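Company > Who We Are > About Olumville

About Olumville

Olumville tests machines that are supposed to do chores. We are based in Gundesbridge, and we have one question for every machine that comes through the door: can it do the job well enough that a person doesn't have to do it again?

Yvonne Bloxham started the company after years of managing cleaning crews. She kept getting sales calls about robots that would take over the work, and she couldn't find anyone who would tell her how they did on an ordinary sink. So she rented space, put in a bathroom, and started asking makers to send their machines over.

We don't build robots and we don't sell them. Makers pay us a flat fee for a test, and buyers pay for the report. The fee is the same whether the machine does well or badly.

What we test

Our list has 110 chores on it. Most are household jobs: wiping, folding, loading, picking things up off a floor. The rest come from shop floors and stockrooms, where the work is more regular and the machines generally do better.

Bathrooms are where we spend the most time. A sink is curved, shiny and hard for a camera to read, and a cloth changes shape every time it is picked up. People wipe a sink without thinking about it. For a machine it is a long string of small decisions.

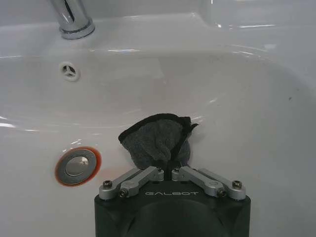
Sink wipe, cloth held against the side of the basin.

Each chore is scored on finish, time and how often a person has to step in. We use plain fixtures of the kind you would find in a rental apartment, and we leave the usual bottles and boxes on the shelves. A cleared room makes for better numbers and a less useful report.

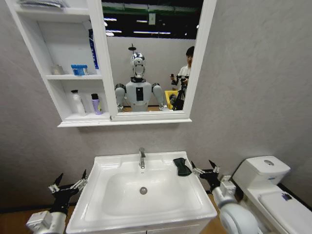 We also repeat everything. One good run tells you very little, so a chore is run 73 times before we put a score on it. Cloths get moved between runs. So do the bottles, if the chore involves them.

So, can they do it yet?

Some of it. Carrying a box from one shelf to another is close to settled, and a shop that needs only that can start shopping now. Wiping a flat counter is coming along. Sinks are behind counters, and anything that involves reaching behind a faucet is further behind still. Folding a fitted sheet we have taken off the list twice and put back on — buyers keep asking.

Speed is the other problem. A slow machine may be fine in an empty office at night. In a family bathroom at seven in the morning it is in the way.

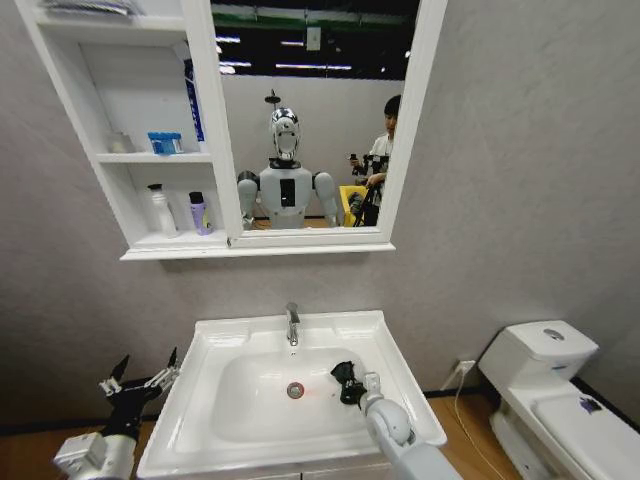
Vanity test: cloth in the right gripper, working near the drain.

We expect these answers to change, and we retest every August. Older scores stay up with the new ones so readers can see what moved.

Working with us

Makers can book through the Gundesbridge office. Test slots run 3 days. Reports are written in everyday language, and Yvonne still reads each one before it goes out.

385 shares | 3 comments

Recent
Skoryk on the Stockroom Course: Full Scores
Why We Run Every Chore More Than Once
Jurnum Joins the Towel Folding Trials
What a Buyer Should Ask Before a Demo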